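**Render noise on large smooth surfaces at 100 samples**

Friederike Pfeiffer

Interior render, 100 samples, denoiser off. The pale gray curved surface stays grainy near the highlight. Raising light bounces from 5 to 10 changed nothing. Which setting matters?
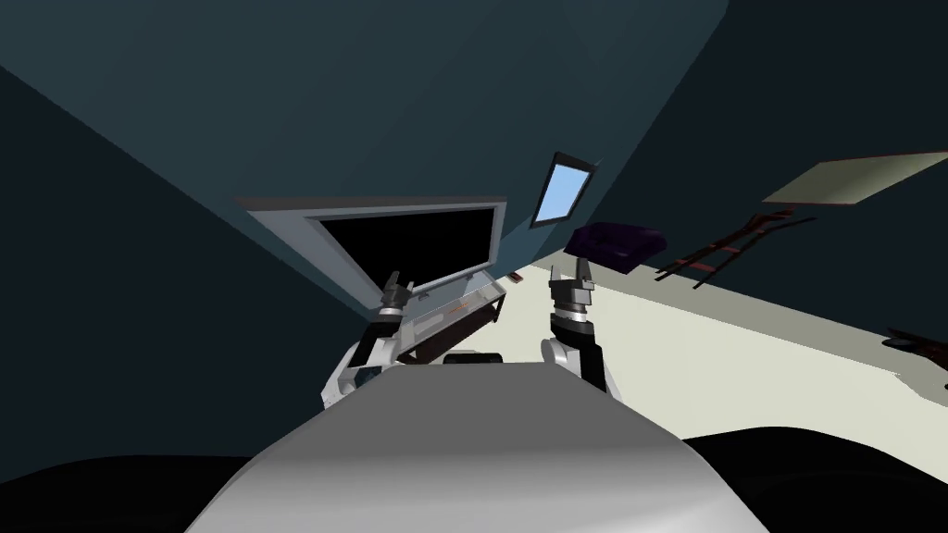

*Test render: gray surface at bottom center, TV behind.*

**Drisel**

Bounces won't fix that. Turn on adaptive sampling, set the minimum to 71, and clamp indirect light at 10. Check the size of your light source too. Very small lights give noisy highlights on glossy material.

**Gerlach**

Just use the denoiser. Same problem on Tuesday, gone in one click.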